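Caderno de oficina, abril de 2018

Rega gota a gota, canteiro de teste atrás da estufa. Troquei o redutor de pressão Stolitz pelo Ekström, porque o primeiro deixava passar pressão a mais no fim da linha. São 13 gotejadores por ramal, tubo de 16, filtro de malha novo na entrada. Lavei os ramais com as pontas abertas antes de fechar tudo.

Medição com copo graduado, 60 minutos: o último gotejador deu 300 ml, o primeiro quase o dobro. Continua desigual. O ramal da sebe tem uma dobra junto ao cotovelo e vou refazê-lo com mais folga.
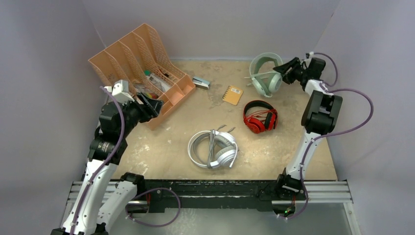 O programador Brovivach perdeu a hora outra vez depois de mudar a pilha. Fica em manual até chegar o da Esberg. Quem abrir a torneira que escreva a hora na folha da porta.

Contador no fim do ensaio: 1.070 litros desde a montagem. Falta repetir a medição com o filtro limpo e ver se a junta do redutor aguenta sem fita. Os tomateiros ficam neste canteiro até setembro, portanto nada de mexer na linha principal. Comprar tampões de fim de linha e duas abraçadeiras.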